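Elsa Pitkänen
06/08/2021

Thread on the Kosard port vote, for people who asked why I keep posting about it. I covered the region for a radio network until March and still talk to people there most days.

1/ Kosard is a port town. The port is run by a holding company called Vuren, which got a long lease from the last government. The lease is up for renewal, and the parliament was supposed to vote on it last month. The vote has now been put off 2 times.

2/ The official reason for the first delay was a missing translation of the annex. The reason for the second was that the speaker, Kazimír Murín, was out of the country. He was in the country. His office later said "unavailable" was the word they meant to use.

3/ The lease covers the container yard, the grain terminal and the road between them. The road is the part people in town care about. It is the only paved route to the north side, and Vuren can close it for loading. When they close it, the school bus goes around by the quarry.

4/ The port employs 2,635 people on direct contracts, going by the company's own filing from March. The dockworkers' union says the number of people whose pay depends on it is much higher. I have not been able to check that, so I'm leaving it there.

5/ Fulvio Negri, who runs the company's regional office, gave one interview this spring. He said the new lease would be "the same document with better dates." The draft I have read has a changed clause on dredging costs. Under the old lease Vuren paid. Under the draft, the state pays after the first year.

6/ That clause is why the finance ministry stopped signing off on it. It didn't announce this. It just sent the draft back to the transport ministry with no cover letter, and transport sent it back again.
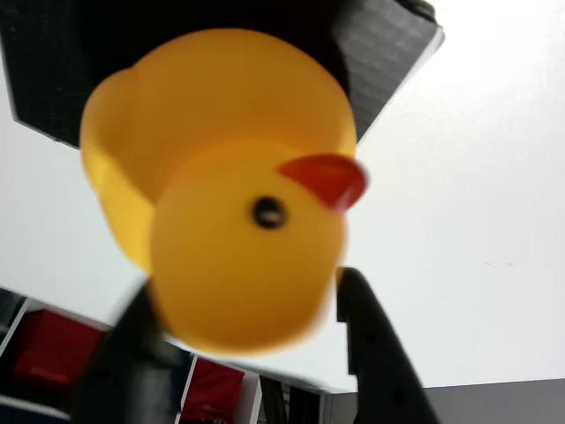 3 min read

7/ The opposition isn't united on this. Libor Zelenák's party wants the lease canceled and put out to tender. The smaller party wants the road taken out of it and the rest renewed. They hold 9 seats between them on the transport panel, enough to block a bill but too few to write one.

8/ Zelenák told a crowd in the market square that a tender could be done by winter. I asked two lawyers who work on port contracts. Both said a year at least, and one of them laughed.

9/ Protest numbers. The organizers gave 3,000 for the last march. The police gave no figure. I was on a video call with someone standing on the post office steps, and the square was full back to the fountain. I can't turn that into a number and I'm not going to try.

10/ A few accounts are sharing a clip of shuttered shops and saying it shows the strike in Kosard. It is from Muvusthorpe, and it's from last year. The bakery sign gives it away if you know the street. Please stop sending it to me.

11/ On the strike itself: crane operators are out, grain terminal staff are working, truck drivers are split. Ships that can wait are waiting offshore. The ones with fruit have been sent down the coast.

12/ Ragnvald Tangen, the outside mediator, arrives this week. He has met both sides before, during the wage dispute, and got a deal that held until the money ran out. The union has said it will talk to him. The company has said it will "receive" him. Make of that what you like.

13/ What to watch: whether the road gets its own bill. If it does, the smaller opposition party can vote for the rest, and the government gets its lease without needing Zelenák. Two members of the panel have told me a text exists. Neither would send it.

14/ Correction to an older post of mine. I wrote that the grain terminal was outside the lease. It's inside. The silo next to it, owned by the Tehrani family firm, is outside. Thanks to the person who wrote in with the map.

15/ I'll add to this thread when the panel sets a date. Replies are open, but I'm slow with them in the evenings.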